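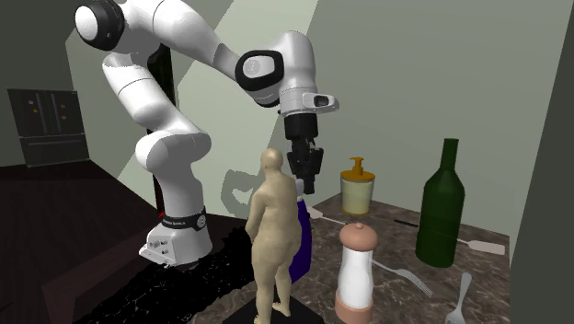 The counter, with the standing figure.

Harasym Kitchen Benchtops: Frequently asked questions
Search this site Search

How often should I seal a marble benchtop?
Once a year in most homes. Light-coloured stone near a cooktop may need it twice.

Can I use vinegar to clean it?
No. Vinegar, lemon juice and wine all etch marble. Use a pH-neutral cleaner and a soft cloth.

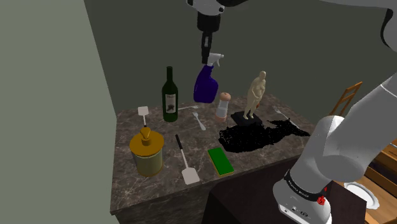 Can etch marks be removed?
Light ones can. Rub gently with polishing powder and a damp cloth. Deeper marks need a tradie with a polisher. Call-outs in Ernport are $200, and in Atton $80 more.

Do you colour-match chips?
Yes. Send a sample or a clear photo to Tymofii Kushnir at the Ernport workshop. Allow extra time in July, when we close early at 3 pm.

Is there a minimum order?
$600 for new stone. Repairs have no minimum.

4 comments 11 shares
Last updated: July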